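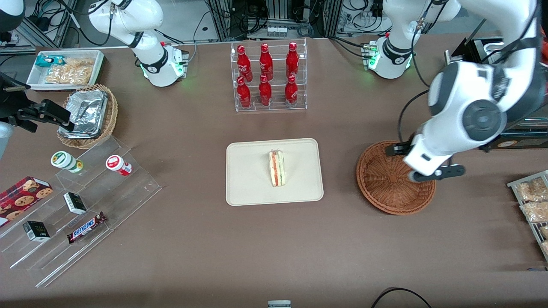

Sandwich and Counter Hand, Morgan Lunch Bar, Ostotton

Morgan is looking for a casual counter hand to make and serve sandwiches at our Ostotton shop. Two positions are open, both for lunch shifts.

You will make up sandwiches to order, cut them into wedges and put them out on trays. You will also keep the bottled drinks and packaged snacks topped up, line the bread baskets, wipe down tables and take payments.

We need someone on their feet from 10 am to 3 pm who can keep to our labelling rules. A food handling certificate is preferred, or you can get one before June. Colour blindness is no barrier, as all labels are printed in words.

Send a resume and the names of 2 referees to the Morgan office in Gondham. Applications close Feb 10, 2024.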